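Folding with Vika: notes from the laundry floor
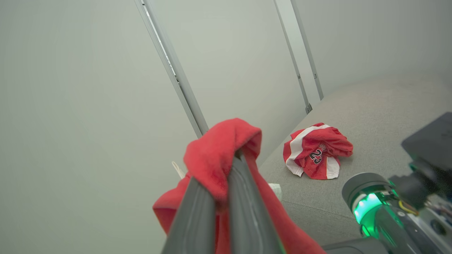 Is the new folding cell going to take anybody's job?

Management has put it in writing that no positions go in the first year, and the hours saved at the folding tables move over to sorting, repairs and the Grendonham run. After that first year the agreement comes up again, and I'll be at the table when it does.

Okay, so that's the one everybody asks me in the lunch room, and now it's out of the way I can tell you how it's been going. For anyone on nights who hasn't been past the back room yet, the cell is called Vika. It has two arms and a grey fabric-covered table, and it gets towels and jerseys and not much else for the time being. A red towel in the gripper and a number 23 jersey waiting its turn is a pretty fair picture of my week!

I've been on folding at Angelovski for 15 years, and I'll admit I was grumpy about it in January. My shoulders are less grumpy. A hotel day used to mean the same reach and flip from first break until home time, and now I do maybe half of that and spend the rest at the mending bench, where I get to sit down and (bliss) hear the radio.

What I didn't expect is how much of the job is now deciding what Vika should see. Fuzzy towels go in one bin, smooth ones in another. Team gear is the fiddly stuff – slippery fabric, big numbers, trim that wants to curl under – so Jenő Hajdu and I have been pulling the jerseys that come out of the dryer inside out and turning them before they go up. Please do the same on your shift. It takes a second and saves somebody a walk.

Bence Dobos has been running the training, and 38 of us have now done the short course. It covers the stop button, the light rings on the arms, and how to clear a jam without leaning over the table. If you haven't done it you can't work inside the yellow line, even just to grab a stray facecloth. Yes, I got told off for that one.

A few things still bug me. The cell is slower than a good folder on jerseys, so please don't let the supervisors measure you against its towel numbers. The new bins are too deep for the shorter folks, and I've asked for the kind with the spring bottom. And the shift sheet still has a column called "hand folding" that no longer matches what any of us do, which matters when pay grades get looked at. Pendix, who look after the software, are coming in again on May 17, 2018 and will take questions at both breaks. Bring the annoying ones.

If you'd like to try a rotation at the cell, put your name on the list by the time clock. There are still spots on afternoons.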